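Thumb drift on the left hand after glove swap

morovfan42
Left thumb is off again. Swapped both gloves, ran the Sarkton zero routine, and 700 cycles later it closes short on anything lumpy. Right hand is fine. Anyone else on firmware 3950?

tazi_bench
Firmware gets blamed for everything in this forum. Did you re-seat the glove at the base of the thumb? Bunched fabric there reads as contact and the finger stops early.

morovfan42
Re-seated twice. Same thing.

Kwaku Eshun
I'd look at the cable before either of those. If it pulls on the wrist when the forearm rolls, your zero is only good in the pose you took it in. The manual says to zero with the arms parked, and I have never believed that page. Do it over the mat, fingers up, where the hand works.

tazi_bench
Sorry, no. Zeroing in a work pose just hides the slack. Tie the cable down properly and park it like the manual says.

Kwaku Eshun
Tied mine down for Ustwood's last service visit. Drift came back by July. Make of that what you like – I stopped paying for the visits.

ustw864
Has either of you tested with the glove off? Ten minutes, one hex key. Until someone does that this is guessing. And a foam block tells you nothing, use the real parts.

morovfan42
Fair. Glove comes off tonight. Bread and bowl are on the mat, and I'm trying Kwaku's pose first, mostly to see if he's wrong.

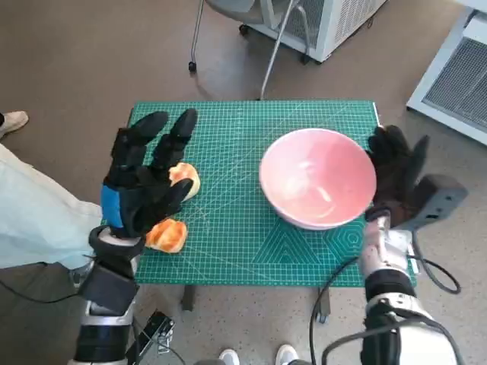
Fingers up over the mat, bread by the left hand, bowl by the right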